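The Drirnuvska cell is up and running in the simulator!

Jeanine Koster has been rebuilding our pick cell in simulation before anyone touches a bolt on the real one, and this week she got it to the stage where we can all start poking at it. The Doosan arm sits on its green platform at one end of the table, the gripper is on, and the little gray box has its own base plate so it always starts from the same spot. She even gave the room a tool board and a clock, which I love.

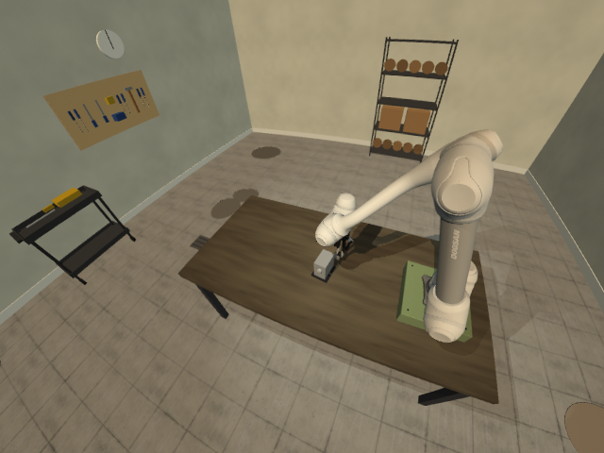
Most of her time went into the tool center point. The old file still carried the offset from our previous gripper, and it was 12 mm out – enough to put the fingertips into the plate on a straight descent. Jeanine re-entered the offset, then ran the approach at 50 mm per second and checked it from several sides before she let anyone raise the speed. Slow going, but so satisfying when the fingers come down right where you asked!
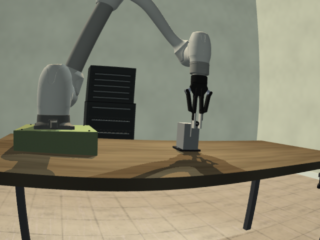

Next up is the return path, which still swings wider than we'd like near the elbow limit. If you want to try your own waypoints, copy the Zinport project folder first and leave the base frame alone, please – everything else hangs off it. Joint limits and payload settings are in the notes file in the same folder. Send odd behavior straight to Jeanine, with the program line number if you have it.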